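Handout 5: What the wrist view can and can't tell you
Student Robotics Project, Plistbridge
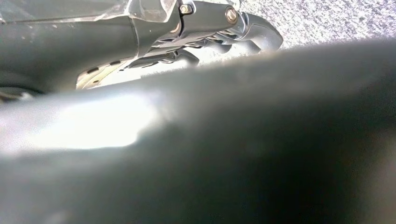
Last session ended with several groups very pleased with their success rates, and I want to spoil that a little before you write anything up. The Kavton group reported a trained policy that "understands the task". I don't think it does, and I don't think the group has run a single trial that would show it either way. Most of this handout is about how you would find out.

1. What the policy gets

A policy trained on wrist images receives pixels and joint readings. It doesn't receive a cup, or a table, or your intentions. When something sits very close to the lens, a large part of what it receives is a smooth grey blur, perhaps with a patch of glare on it. You know what the object is because you put it there. Go through your own recordings and cover the file names. If you can't say what is being handled from a single picture, be careful about claiming that the network can.

There is a fair reply to this, which two of you made in the break: the network also sees the fingers, and the fingers may be enough. Possibly. But then you should say that the policy works from finger position, and test that claim. It's a smaller claim than the one in your draft.

2. Success rates

The Sembiring group collected 900 training episodes. Good, that was a lot of dull work. But all 900 were recorded at the same bench under the same lamp, and the test trials were too. A high score there tells us the arm can repeat itself at that bench. I would expect a fixed sequence of joint positions, with no camera at all, to do fairly well on the same test. None of you has tried this. Please try it.

The 34 test trials are a separate problem. With that few, one or two lucky grasps move the percentage a good deal, so write the raw count next to it. Also write down who decided what a success was, and when. If a part was picked up, dropped and picked up again, does that count? Decide before the trial.

3. Checks to run before the Trurkport meet

a) Blind run. Feed the policy one still picture throughout. If the score hardly changes, your camera is decoration.

b) Replay. Play back one recorded episode with no policy running, and score it by the same rules.

c) Lighting. Switch off the overhead lamp, or move it. Glare on a close surface changes a great deal with a small shift of the light.

d) Moved start. Shift the object by a hand's width. Measure the shift and record it.

Keep every failed run. Last July's report had a folder called "bad takes" which had been emptied before anyone looked at it, and we never found out what went wrong.

4. Hardware notes

Check the gripper bolts before each session, and again afterwards if you have had a collision. Any loose covering near the fingers should be folded back and secured. A change in the hardware halfway through data collection goes in the log with the time, even if it seems trivial.

5. For next time

Bring your results for (a) and (b), on paper, 2 pages at most. Groups with no results should bring the arm log instead. Leave out the word "understands" unless you can say which of the checks above supports it.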